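Review: Sillura 4, episode tooling for glove teleoperation
Posted May 9, 2025

Sillura is a desktop package that records, aligns and trims demonstration data from gloves and hand-mounted controllers. Version 4 replaces the old recorder and adds a retargeting preview. We have run it at Pandcombe on cloth handling, which punishes bad timing more than rigid pick and place does.

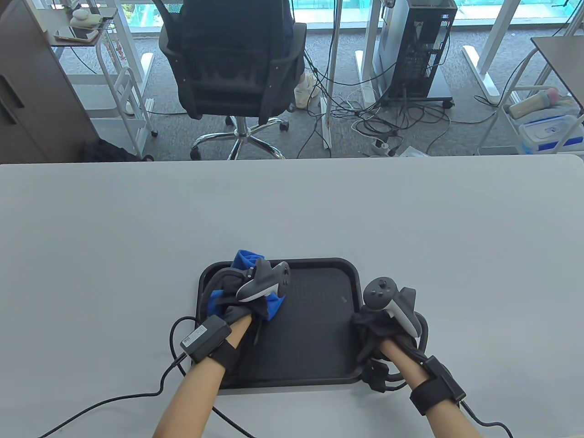
Installation is a single package plus a licence file. Device setup is done in one panel, where each glove and each controller appears as a separate stream with its own clock. Version 3 hid the offsets. They are now shown live and written into the episode header, and this alone justifies the upgrade.

Alignment is good. Over 2210 episodes, the median offset between glove and controller pose was 4 ms after correction, with a worst case of 37 ms. The outliers all followed a controller reconnecting mid-episode. Sillura flags these in the log but not in the episode list, so they have to be searched for by hand.

The retargeting preview draws the mapped gripper pose over the recorded hand pose. It handles pinch grasps well. With a bunched cloth the solver tends to pick the wrong finger pair and flips between two solutions; raising the smoothing weight to 32 stops the flipping at the cost of visible lag on fast releases. The weight can only be set per project. Per-episode control would be more useful.

Trimming is quick. Idle detection works on wrist speed alone, so a hand that holds still while the fingers work is marked as idle and cut. Turn it off for folding tasks.

Export covers the usual formats, and the Apaza planner read our files without changes. The Venden exporter drops the clock offsets – a known fault, with a fix listed for June.

The manual is thin on coordinate conventions. Expect to spend a morning on controller-to-wrist calibration, and save the result outside the project folder, as a reset deletes it.

Recommended for two-handed recording. Users of the Venden format should wait for the fix.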